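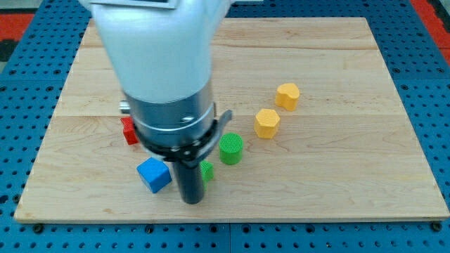
The pump at Clandby had been losing flow since February, and by the time Keyvan Karimi was sent to look at it three people had already blamed the impeller. He had their reports in his bag. He read them again on the bench outside Elli Lahtinen's office, then went in and asked her to explain the pipework, as the drawings did not agree with each other. She took him through to the blue metal table, where there was a wooden board with some small coloured blocks on it. She put her finger by one and said, "Say that's the tank." She touched another and said that was the pump, and a third, further off, was the filter house.

"And between the tank and the pump?" he asked.

"Forty paces of pipe and a valve."

"Only one valve?"

"One on the drawing," she said.

They drove out after lunch. Clandby was a brick shed beside a settling tank, with a fence round it and a gate that had to be lifted before it would swing. The pump was an old Ansari, painted green over grey. Keyvan heard it before Elli had the door open. It sounded as if someone had thrown a handful of gravel into it.

"That's why they all say impeller," she said.

"It will be the impeller by now. I want to know what's eating it."

He fitted a gauge on the suction side and another on the delivery side and wrote down what they said. The delivery pressure was poor. The suction pressure was worse. The pump was rated for 637 litres a minute and the meter on the wall showed 456. He showed Elli the page and she looked at it for some time.

"It's starved," she said.

"Yes."

"We've fitted two impellers. Trustitz sold us both of them."

"They would."

They walked the suction line back towards the tank. For most of its length it ran in a shallow trench under steel covers, and they lifted these one after another with a hooked bar and laid them on the grass. There were leaves, and a dead frog, and in one place a glove. The valve on the drawing was where it should have been, and it was fully open. Keyvan turned it a little each way to be sure and put it back.

The last cover but two would not come up. It had been bolted down and the bolts painted over. Elli went to the van for a longer spanner. When they got the cover off there was a second valve under it, with a brass tag wired to the wheel. The tag said Brallo, and a job number, and nothing else.

"Brallo did the tank lining," Elli said. "That was before me."

"They'd have wanted to shut the line while they worked."

"And then bolted the lid on top of it."

The wheel was stiff. It gave a quarter turn, then another, and then it ran more easily. From the shed, over 100 feet away, they could hear the pump change. The gravel noise thinned out and stopped, and what was left was an even hum. Elli stood with the spanner in her hand and listened to it.

"It was all right until February, though," she said. "If that was half shut for years, why February?"

Keyvan had been thinking the same thing. He knelt and looked at the wheel again. The paint on the bolts was thick and old. On the valve spindle there was a bright ring where the thread had moved, and he could not now say whether it had been there before he touched it.

"I should have marked it first," he said.

She did not answer. She took a pencil and wrote on the drawing, between the tank and the first valve, a small cross and the word "valve", and after a moment she added a question mark. Then they put the covers back, except for that one, and went to read the meter.

Contact the editors | Copyright remains with the author | Back to top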